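Pudport tide notes, readme

Last changed 2018-03-05 by Khôi Đào

What you get

One table of 417 rows, typed up from the harbour office's handwritten tide books for Pudport. Each row has a date, a time, a height in feet and a remarks column, which I have left exactly as it was written. There is also a short file listing the 13 pages I could not read with any confidence. Those pages are not in the table, and please don't fill them in by guessing.

How far to trust it

Less than you would like. The heights were read by eye off a painted board, and I doubt anyone climbed down to scrape the weed off it very often. Two of the clerks rounded to the nearest half foot. A third wrote down inches, which looks careful until you notice that his figures repeat for days at a time – I suspect he copied them from the printed tables and stayed indoors.

The Avram version of this table has been passed round for years as "cleaned". I compared 200 of its rows with the books and found that odd readings had been smoothed over with no note saying so. Some of those were storm days, the very days most people want. I would not use it.

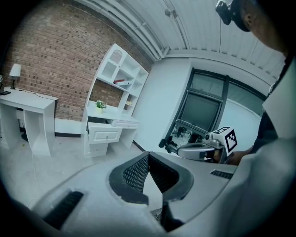 Times are a separate problem. The books don't say whether the clerks moved to summer time, and the jump you would expect to see in April turns up in some years and is missing in others. I have changed nothing. If you need proper clock times you will have to make your own decision, and I'd ask you to say in your work what it was.

Columns

date: as written, year first
time: as written, see the warning above
height_ft: a number, blank if the page was torn
remarks: the clerk's own words, spelling included

Known faults

6 rows have a date that appears twice with different heights. Both are kept.
The Vutano import script drops blank heights and puts zero in their place. Check before you plot anything.

Corrections are welcome if they come with a page number. "It looks wrong" is a fair feeling – I share it – but I can't act on it.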